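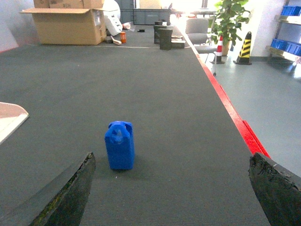
Page 363

Search products Enter keyword or part no. Go

Julham Small Blue Can

Most of the plastic cans we sell are for people with a tractor. The Julham is for people with a shelf. It is a small, upright, rectangular can in royal blue, with a molded loop handle and a short spout on top, and it looks exactly like the big one your uncle kept in the barn, if the barn had gone through the dryer.

Dundard has carried it for 7 years. In that time we have sold 1,028 of them, mostly one at a time, mostly to people who then called to ask if it came in red. It comes in blue.

What it's for

Water, chiefly. Topping up the iron, the dog's bowl at a campsite, the houseplant that lives too high for a watering can. It fits under a sink next to the things you already have under there and have stopped looking at. Several customers keep theirs in the car for the windshield washers, and we have no quarrel with that, though you should write on it what's inside. Blue is the color many people expect on a water can, and your guests may take it at its word.

Please don't put gasoline in it. It isn't a fuel can, it has no fuel rating, and being shaped like a fuel can doesn't count. We get this question every June when the mowers come out, and the answer has held up well.

The handle

Part of the body, so there is nothing to snap off or lose. Four fingers will go through if they are ordinary fingers. Customers with large hands report using two and feeling dainty.

The spout

Short. A short spout pours fast and close, fine for a bucket and less fine for a battery or anything else with a small hole and a grudge. For those jobs, buy the Trakotine funnel on the next page. It was not designed to go with the Julham, but the two have been getting along for years.

Standing up

The base is flat and the can stands square on a bench, a shelf or carpet. Our sample spends its working life on the long carpeted table in the packing room, where everything gets set down before it goes in a box, and it is the one item on that table we don't have to chase. Leave it a little short of full if it's going to ride in a car.

Cleaning

Warm water, a drop of dish soap, shake, rinse twice, leave it open upside down overnight. No dishwashers. We have seen what comes out, and it was not a can.

Ordering

Ask for it by name, since "the blue one" also describes the Tomoana bucket, and we've sent out more than one of those by mistake. Sold singly. There is a price break at 2,000 pieces, put in by our supplier and so far untested.

Cans ship empty. If yours rattles, it's the packing slip, which someone has decided belongs inside. Tip it out through the spout and give it a rinse before first use.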